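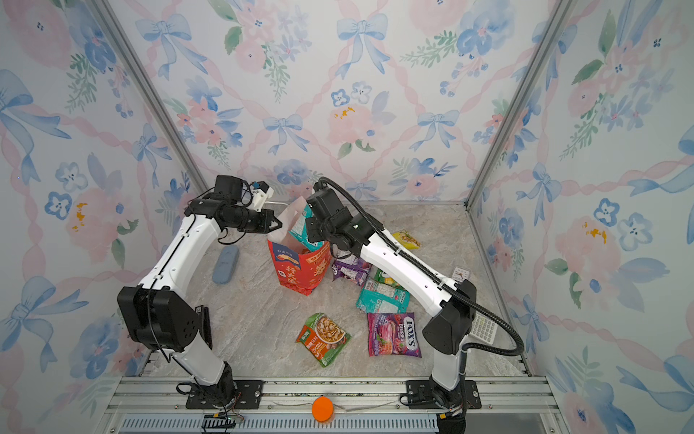 Photo: Olesia Bilyk

Home & Garden > Walls > Wallpaper FAQ
Search this site... Go

Wallpaper: Questions We Get Most

Updated 9 October 2022

How many rolls do I need?

Measure the width of every wall you plan to paper and add the widths together. Measure the height from the baseboard to the ceiling and add four inches for trimming. Then check the label for the roll length and the pattern repeat. A large repeat wastes more paper, so a room that takes five rolls of a plain paper may take six or seven of a big floral. Don't subtract for windows unless they are very large.

Why do the rolls have to come from the same batch?

Color shifts a little between print runs. You may not see it on the roll, but you will see it on the wall where two strips meet. The batch number is on the label. If we can't fill your order from one batch, we call before we ship.

Can I paper over old wallpaper?

We don't recommend it. The paste can soften the old layer and both can come away together. Old seams also show through. Strip it, wash off the paste, let the wall dry overnight and fill any dents.

Do I need to prime?

On new drywall, yes. Bare drywall soaks up paste, and when you want the paper off later the face of the board may come with it. Over sound flat paint you can usually skip it. Over gloss paint, sand lightly and prime. Any wallpaper primer will do. We stock the one made by Skinon and a cheaper one from Budus.

What is the difference between a straight match and a drop match?

With a straight match, the same part of the design sits at the same height on every strip. With a drop match, every second strip moves down by half the repeat. Cut drop match papers from two rolls at once, odd strips from one and even strips from the other. It saves some 20 inches per strip on the larger designs.

Where should I start hanging?

In most rooms, next to the door, working away from it. The last seam will not match and a corner over the door is where it is least seen. If you have a fireplace or one main wall, center the first strip there. Always draw a plumb line first. Corners are rarely straight.

How do I get rid of bubbles?

Leave small ones alone until the next day. Many go flat as the paste dries. If one is still there, slit it with a sharp blade along a line in the pattern, work a bit of paste in with a small brush and press it down.

Is peel and stick any good?

It is fine for renters, closets and the backs of shelves. It needs smooth, clean paint that has cured for a month. It does badly on textured walls. Rostislav Bednárik, who hangs paper for us, won't use it in bathrooms.

Can I get a sample?

Yes. Samples are letter size and cost $5, taken off your first order over $200. The Kravchuk and Plekis ranges have large repeats, so a letter-size piece won't show the full design. Ask for the long sample instead.

Can I return rolls?

Unopened rolls can come back within 30 days. We can't take opened rolls, cut lengths or special orders. Orders placed in November can be returned until the end of January.

Filed under: Wallpaper, How-To, Orders & Returns
12 comments | Share | Print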